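# カゴを減らして、棚を見直した

2024年11月12日

家の中の小物の置き場所を、春からずっと考えていた。4月に引っ越してきたときは、とりあえず目についたカゴに入れてしのいだ。そのまま半年以上たった。 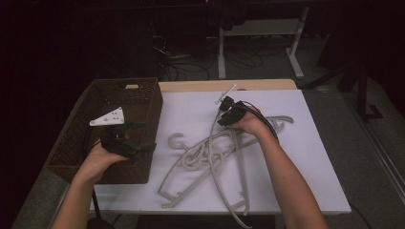

## カゴの困るところ

編んだカゴは見た目がいいので、つい買ってしまう。ただ、細かいものを入れるには向かない。底のほうに沈んだネジや電池は、結局ひっくり返さないと出てこない。編み目にほこりもたまる。掃除機のブラシで吸ってみたが、角のところは取れず、古い歯ブラシを使った。

それで、カゴに入れるのは「手でつかめる大きさのもの」だけにした。タオル、延長コード、帽子など。小さいものは全部、引き出しに移すことにした。

## 引き出しの仕切り

引き出しは前の家から使っているもので、内側の幅が339ミリある。市販の仕切りはたいてい寸法が合わない。Uselの仕切りは長さを切って調整できるタイプだったので、これを2セット買った。カッターで筋を入れて折るだけだが、切り口が少しざらつく。紙やすりの400番でこすったら気にならなくなった。

最初は細かく区切りすぎた。15区画にしたら、どこに何を入れたか自分で覚えられない。仕切りを何枚か抜いて、今は大ざっぱに分けている。よく使うものが手前、めったに使わないものが奥。電池は新品だけを入れ、使い終わったものは玄関の袋へ直接持っていく。

## ラベルの話

以前、職場で隣の席だったバフマン・アサディさん(Bahman Asadi)に、ラベルは中身の名前より使う場面で書くといいと教わった。「六角レンチ」ではなく「自転車」、「透明テープ」ではなく「荷造り」という書き方だ。やってみると、家族に場所を聞かれることが減った。

ラベルはマスキングテープに油性ペンで書いている。ラベルプリンターも考えたが、まだ置き場所が変わりそうなので買っていない。Michielsのテープは幅が広くて書きやすい。そのかわり粘着が弱く、引き出しの前面に貼ると端から浮いてくる。

## 残っているもの

書類はまだ手をつけていない。保証書と説明書が紙袋ひとつ分あり、もう家にない炊飯器の分まで入っている。説明書はメーカーのサイトで読めるものが多いので、確認できたものから捨てるつもりだ。保証書は購入時のレシートと一緒にクリアファイルに入れる。

余ったカゴは、ひとつを洗面所に回した。残りは人に譲るか、冬のあいだ玄関で手袋入れにするか、まだ決めていない。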